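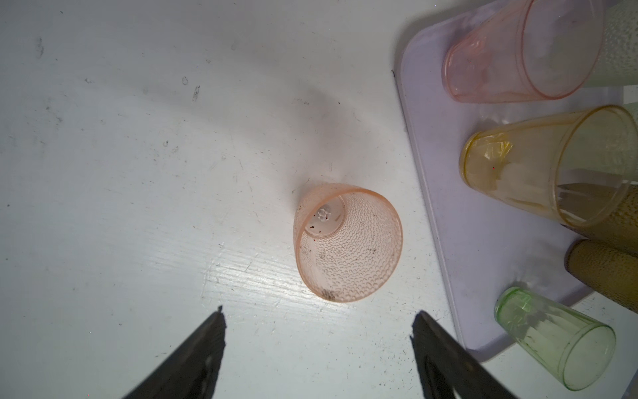 CELL NOTES | MAINTENANCE

The tabletop cell at Kustcombe came back into service in November after a short stop for finger and camera work. The cell runs the Pusano sorting routine, in which a two-finger gripper handles translucent cups on and next to a lavender tray. The notes below are for sites running the same layout.

The stop was called when the log showed 12 missed closes in a batch of 100. Most of the misses were on cups with a pebbled outer wall. The arm reached the commanded position each time, and joint error stayed within limits, so the arm itself was ruled out early. The check then moved to the fingers, the wrist camera and the work surface, in that order.

Finger tips wear first at the point, where they brush the surface on low approaches. A rough tip is still usable if both fingers meet evenly when closed. At Kustcombe they did not. The left finger had crept forward on its mount by 2 mm, and the cups were being turned slightly before the grip was complete. Both mounting screws were backed out, cleaned and refitted with fresh thread lock. The fingers were then closed on a flat gauge and the zero position was saved again. Do this with the drive in hold mode and the speed limit set to its lowest value.

The wrist camera was next. Its bracket was tight, but the lens cover had a film on it that softened cup rims in the upper half of the view. It was wiped with a dry lens cloth. Exposure was brought down one step to control glare on the white surface, and the hand-eye calibration was run again with 51 poses. Fewer poses will complete without an error – the result drifts at the far side of the tray, however, and the drift shows up as a late close.

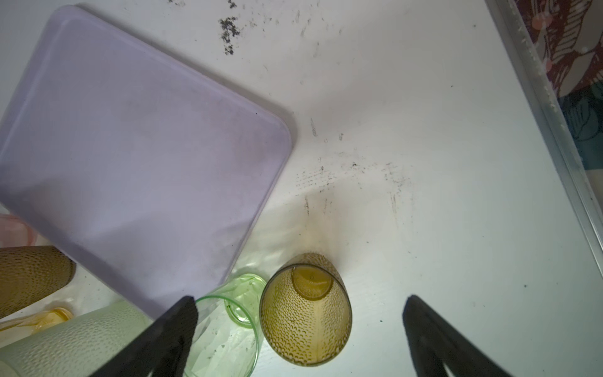

Grit on the white surface is a separate matter. Dark specks and gray smudges are easy for the detector to ignore when they are small, but a dense patch can be read as part of a rim, and grit carried up on a cup ends up between the finger and the wall. The Wuisan service sheet now lists a surface wipe at the start of each shift and after every change of tray. Wipe toward the nearest edge, with the arm parked. Check the textured cups at the same time, as the raised pattern holds dirt that a smooth wall sheds.

Tray position does not need to be exact. The routine finds the corners on each cycle and accepts a tray set at an angle. Cups resting partly under the rim are still worth watching, because the approach path is planned from the visible outline only. A fix for this is planned in the next Pusano update. Until then, keep the minimum approach height at the default and let the routine skip any cup it scores as blocked.

Sites that need replacement fingers should order them in pairs from Prukside and redo the zero position after fitting.

Filed under: Cell Notes, Grippers, Calibration

Recent items
Saving and restoring gripper zero positions
Wuisan service sheet: changes to the shift checks
Cable strain at the wrist joint
Choosing an exposure setting for clear plastic
Prukside spare parts list updated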